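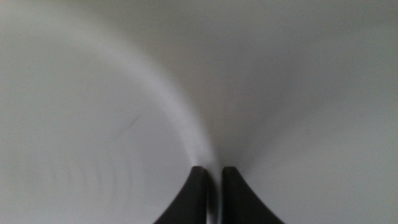 Fingertips up against white, from the wrist camera.

Most write-ups of home robot arms promise you a butler by September. I've had a pair on the bench at Terkstead for long enough to doubt it, so this page covers one small job: getting a gripper to take hold of a plate by its rim. If you want it to load a dishwasher, try somebody else's page.

Before you start, turn off anything labelled "auto grasp". The Ikonen software has a version of this and I've never seen it find a white plate on a white table. Drive the arm by hand for the first 25 tries and save every one, including the bad ones -- especially the bad ones.

1. Open the fingers wider than you think you need. A rim is thin, but your aim won't be that good.

2. Come in low from the side. Coming straight down on a shallow plate tends to end with both tips on the flat part and nothing to hold.

3. Check the wrist view before you close.
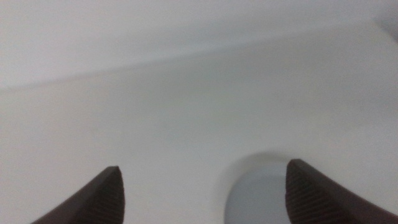 If all you can see is pale surface, you don't know how far away it is, and neither does the software. Move sideways until there's an edge to go by. Emrys Nicholas reckons a depth sensor fixes this. I tried his for a whole Friday on glossy white and wasn't convinced.

4. Close slowly, at 24 on the Clellitz speed slider. The default is 200, and I can't think what it's meant for.

5. Lift a little, stop, and look again. If the plate tilts, put it down and grip further round.

Use plates in different colours. I'd been told colour makes no difference once the thing is trained. My last batch was 43 tries, and I still wouldn't trust it with white alone.

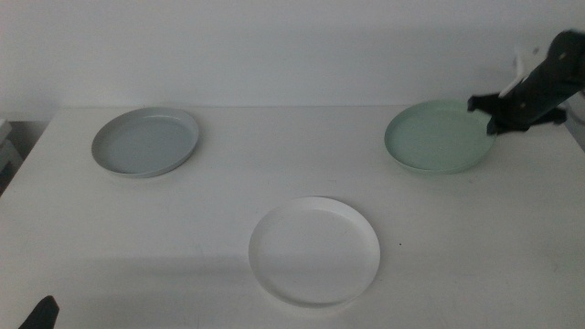

Three empty plates set out, with the arm at the rim of the green one.

Keep the second arm well back until the first one behaves. Gustora's guide has you run both from the start -- ignore that, and keep a hand near the stop button.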